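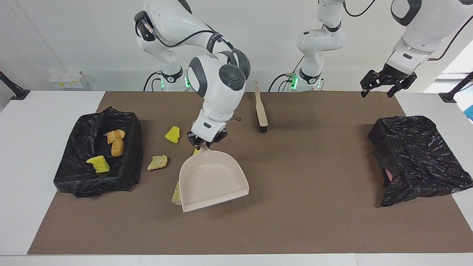
Home Automation > General Talk > Are we there yet?

Posted in March by tablesaw_ted

I run a small cabinet shop with a lunch area in the back, and I clean up after 7 people every day. I've been asking vendors whether a machine can do any of that yet, and I don't mean a robot vacuum. I have two of those. I mean crumbs on the table, pieces of bread, a sponge that came apart, trays that need emptying. A person does it with a brush and a dustpan and never thinks about it. With two arms it ought to be the same job: one holds the pan down on the mat, like the right arm has it there, and the other works the brush and then tips the scraps into the lined tray. A salesman from Raltberg told me that kind of thing is ready now. I told him I'd believe it when it could do my table at 3 pm after the crew has been at it. Has anyone here seen one of these do a full cleanup, start to finish, with no person helping?

----

grout_line wrote:

Short answer, no. Longer answer, I've seen pieces of it. We had a demo unit from Grandora at work for 30 days. It could pick up a block of sponge fine. It could pick up a bread roll most of the time. Anything flat or crumbly was a problem because the fingers either missed it or broke it, and then you had more to clean than when you started.

That was on a plain table. On a soft mat I'd expect worse, since the edge of the pan can catch.

----

Pledilon_owner_2 wrote:

I disagree with grout_line. Picking up crumbs with fingers is the wrong test. I wouldn't pick up crumbs with my fingers either. That's what the pan is for. If the arm can hold the pan flat and the other one can push stuff into it, the size of the crumb doesn't matter much.

I have the Pledilon at home, one arm on a rail over the counter. It wipes the counter and it puts cups in the rack. It's slow. A counter that takes me a minute takes it 7. I don't care, I'm in the other room.

----

grout_line wrote:

One arm can't sweep into a pan, so you haven't tested it either. Sweeping is two jobs at once. The brush has to come in low and the pan has to stay put while it gets pushed on. And first it has to pick up the brush. The one at the top is standing on its bristles with the handle up, which is about as easy as it gets. Lay it flat next to a pile of junk and see how it goes.

----

tablesaw_ted wrote:

Fair point about the brush. Mine is usually under something.

What about the bags? Black plastic on both sides of that mat, and the one on the right is just a shiny heap with no opening I can find. If I were the machine I don't know how I'd tell that from trash. My guys line the bins like that too.

----

mop_and_bucket wrote:

I did janitorial for years and now I schedule crews. Bags are the whole job. Scraps are easy. Getting a liner out without tearing it, tying it, and getting a new one over the rim so it stays is where you lose time. A new hire needs a couple of shifts to get fast at it. I would want to see a machine change 40 liners in a row before I talked price.

Also shiny black plastic is hard for cameras. The Sadowski rep admitted that to us when we asked him straight.

----

Pledilon_owner_2 wrote:

Nobody changes 40 liners in a row in a house. Shop and home are different questions. For a home I say it's close. For a shop I'd agree to wait.

----

mop_and_bucket wrote:

Close to what? Yours does cups and a counter. You still sweep.

----

Pledilon_owner_2 wrote:

I do still sweep, yes.

----

quarterinch wrote:

Ted, have you run the numbers? I did it for our place. We spend 288 hours a year on table and bench cleanup. Even if a machine did half of that, somebody has to set out the pan and brush for it, empty what it fills, and go look when it stops. I figured we'd get back less than I wanted. I bought a second shop vac and some rolling bins.

If Raltberg says it's ready, ask them to leave one with you and go home. Use your own brush and your own dustpan. Don't clean up before they come.

----

tablesaw_ted wrote:

I asked for that this morning. They offered to bring their own table. I said no, it has to be mine, and they're checking on it. I'll post when I hear back.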